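Folding a Crumpled Cloth on the Floor (When You Have No Table to Spare)

I fold almost everything on the floor. My table is usually covered in other things, and a hard tile floor is bigger and flatter than any table I've owned. I got into the habit in March, when I was working through a basket of cloths for the Hiver guest rooms, and I never went back.

You need one cloth, a clean patch of floor and maybe 2 minutes. Sweep first! A smooth tile looks clean right up until you drag something pale across it.

Step 1: Drop it and find an edge

Don't shake the cloth out yet. Let it land however it lands, then look for any bit of edge sticking out of the heap. A corner is great if there's one showing, but a plain stretch of edge will do fine. Pinch just the edge – if you grab a fat handful from the middle you'll carry all the creases along with you.

I like a cloth that's a different color from the floor for this. Lavender on grey marble tile is about as easy as it gets, because you can see exactly where the fabric stops.

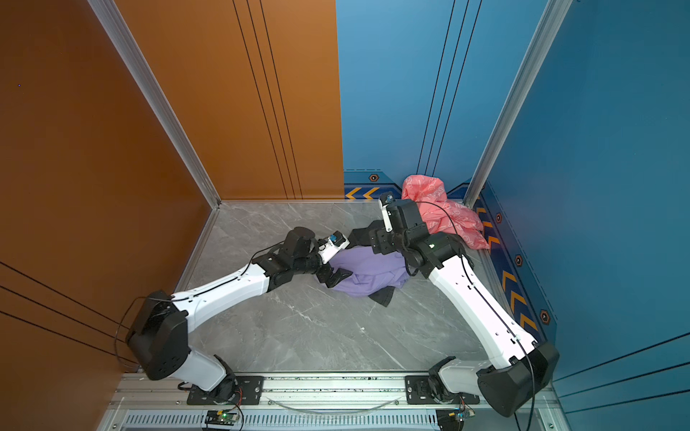 Step 2: Walk your fingers to a corner

Keep hold of the edge with one hand and slide the other along it until you run out of cloth. That's your first corner. Pull it gently away from the heap and lay it down, then go back and do the same in the other direction. Now you've got one whole side, and the rest tends to follow if you drag that side slowly toward you.

Step 3: Smooth from the middle out

Flat palms, light pressure, middle to edges. If a crease won't budge, lift the nearest corner and lay it down again (pressing harder only sets it in). Tile grout is handy here, by the way. I line one side of the cloth up with a joint and it keeps me square.

Step 4: Fold

Bring the far side over to the near side and match the corners before you let go. Smooth it once, turn it, fold again. For my Flokel shelf I add one more fold so the stack fits, and I put the rounded edge facing out. Thin cloths stack nicely up to 7 high, and after that mine start to lean.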